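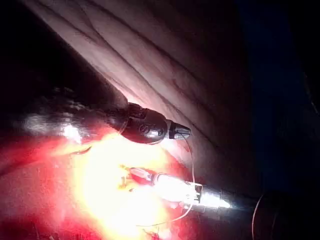
I gave up sleeping with the window shut in March, and I've slept better since. The flat is on the second floor above the bus stop, so I'd always assumed the noise would be worse than the stuffiness. It isn't, at least not after the 244 stops running for the night. What still bothers me is light. A bright red-orange glow next to pale, creased material and deep shadow is pleasant enough to look at, but I can't drop off with anything like that in the room. I need it properly dark.

So I've spent 60 pounds on a blackout blind from Olteanu, after sending back a cheaper one that let the street lamp in down both sides. Measure the recess in 2 places before ordering. Mine is wider at the bottom than the top, and the first blind stuck halfway down.

Sreekumar Annamalai at work swears by earplugs and going to bed at the same time every night. I've managed the bedtime, mostly. Thursday is hopeless because of five-a-side, and I'm never in before eleven. The earplugs I couldn't get on with - I lay there listening to my own breathing.

I've also moved the phone charger into the hall. I bought a plain alarm clock to replace it, and it ticks, so that's in the hall as well.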